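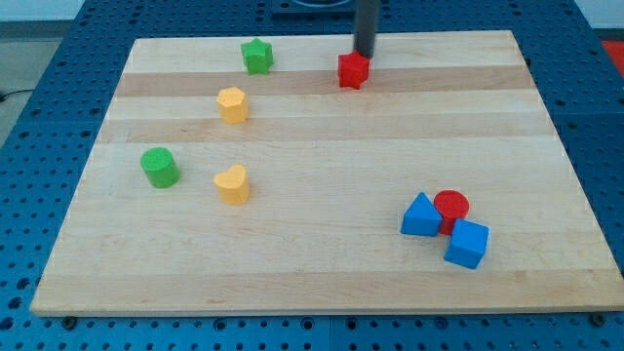
# Oiling a striped wooden play board

I love a good play board! Give a child a flat bit of wood and a handful of coloured blocks and you've bought yourself a whole rainy November afternoon. Ours gets used for sorting, for stamping shapes into dough and, between times, for a green star and a red star to have long conversations. All that fun does dry the wood out, so twice a year I give it a proper feed. It's a lovely job, and the stripes come up beautifully.

## What you need

- A board made of plain, unpainted wood strips
- Food-safe mineral oil (a 500 ml bottle lasts for ages)
- Fine sandpaper
- Two soft cotton cloths, old T-shirts are perfect
- A bowl of warm water with a drop of washing-up liquid

## Clean it first

1. Take all the blocks off and put them in a tub. Stars, hearts, hexagons, the lot.
2. Wipe the board on both sides with a well wrung-out cloth. Don't soak it, and please don't put it in the sink!
3. Stand it on its edge and leave it overnight.

## Sand lightly

Work along the strips, never across them. The pale bands show scratches more than the darker ones, so go gently there. Do the rim too, where little hands grab it. Brush off the dust and wipe once more with a barely damp cloth, then let it dry for 90 minutes.

## Oil it

1. Pour a small puddle in the middle and spread it out with the cloth, following the stripes.
2. Wait 30 minutes. (This is when the honey colours really start to glow, I can never resist peeking.)
3. Rub off whatever is still sitting on top.
4. Turn it over and do the back and the edges the same way.
5. Leave it for 12 hours before the next game.

If it still looks thirsty in the morning, give it another thin coat. A thin one! Thick oil goes sticky and the blocks pick it up.

## And the blocks?

Coloured blocks don't want oil. Wipe each one with the soapy cloth, dry it straight away and check the points of the stars for splinters. Keep the used oily cloths out of the bin until they've dried flat outdoors.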